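A wrist camera needs a focus rule

Feb 28, 2024

Most shops that run small arms have a page of rules somewhere. It covers speed limits, pinch points, who may clear a fault and who has to sign afterward. Ours at Indari runs to 14 pages. The part on cameras is one line long: "Check that the camera is working." I think that line should be thrown out and replaced, and I think other shops should do the same.

A camera can be working and still be of little use. It can power up, send pictures at the right rate, pass the self-test and give you a blur. The person starting the shift sees a live picture on the screen, ticks the box and moves on. I have ticked that box myself many times.

In December we went back through the start-of-shift records for the Prurov cell. There were 158 of them, and every one had the camera box ticked. For 40 of those shifts the saved pictures were too soft to read an edge from, or so bright that a white part came out as a flat white patch. The people who filled in those sheets followed the rule as it was written.
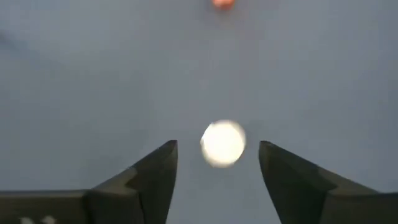
Exposure deserves its own line on the sheet. When the bright part of a picture is washed out, the detail in it is gone, and no amount of processing later will bring it back. White parts on a gray mat are where this shows up first, and it is easy to miss if you set the camera up on something dark. The rule should say to set exposure on the palest part in the job, with the gripper open and the arm at the height where it will pick.

Focus should be checked at that same height. At Cowie they tape a printed card to the mat and drive the arm down to it before the first pick. If the operator can't read the small row of print, the cell doesn't start. It takes less time than signing in. I would copy that rule word for word, card and all.

The usual objection is that the software copes. Fastier, which supplied our picking software, set our pass score at 76, and soft pictures often clear it. Fine. But a pass score tells you the software made a guess it was willing to act on. It doesn't tell the next person whether the part was held by the rim or the middle, or whether a mark on it was there before the pick. We keep pictures so that people can go back to them after a fault, and people need edges.

I don't want a longer rule book. Two lines would do: read the card at pick height, and see surface detail on the palest part. Write down yes or no for each. If either one is no, the arm stays parked until somebody fixes it, and the sheet says who did.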